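The Gripper Shootout Is Lying to You a Little

Opinion | 136 shares | 3 comments

Every spring I lose a week to comparing grippers, and every spring I come out of it with a spreadsheet and a worse opinion of spreadsheets. This March it was the Nornholm two-finger against the Urnero, both bolted (in software) to the same arm, both driven by the same Vrettos controller. I ran 1,000 simulated picks on each. One of them won by a margin I would have been proud to put on a slide.

Then I changed the friction on the fingertips by a hair and the other one won.

I'm not against simulation. I couldn't afford my hobbies without it. A simulated arm doesn't need a fuse at 11 at night, and it has never pinched me. What I'm against is the way we report the results, with decimals, as if the gripper had earned them. Most of what I measured in my 1,000 picks was my own taste in parameters. The rest was the controller, which has opinions about slowing down near a table and doesn't share them with anybody.

The reviews I read before buying anything all have the same problem. They test with a cube. Of course the cube goes up! A cube has been waiting its whole life for two parallel fingers. I'd pay good money for a review that spent one page on cubes and ten on whatever was lying next to them.

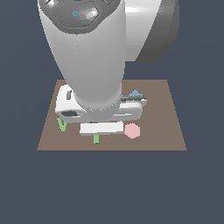

Clutter is where I think the comparing should start. A lone part in the middle of a table tells me the fingers close, and I was fairly sure of that when I read the box. Put a long white block right in front of the gripper, let a little green bar poke out from under its front edge, and I have a question worth asking, namely what happens to the green one when I go for the white one. Add a part tucked behind a finger, like the light-blue one at the back there, and now the camera placement matters as much as the hand does. I spent 300 picks blaming the Urnero for something that was plainly a viewing angle.

So my modest proposal is that anyone publishing a gripper comparison should also publish the mess. Show the layout and the friction number, and say which controller settings you touched after you saw the first results — we all touch them. I'll go first. I touched four.

I still bought the Nornholm. I liked the color of the cable.

Comments (3)

palletjack: We did this with the Ninen hand at work and got three different winners in one afternoon. Management picked the cheapest.

dovetail_88: Disagree about cubes. If it can't do a cube I want to know on page one.

mbrr: What were the four settings?

Contact | Copyright, all rights reserved | Back to top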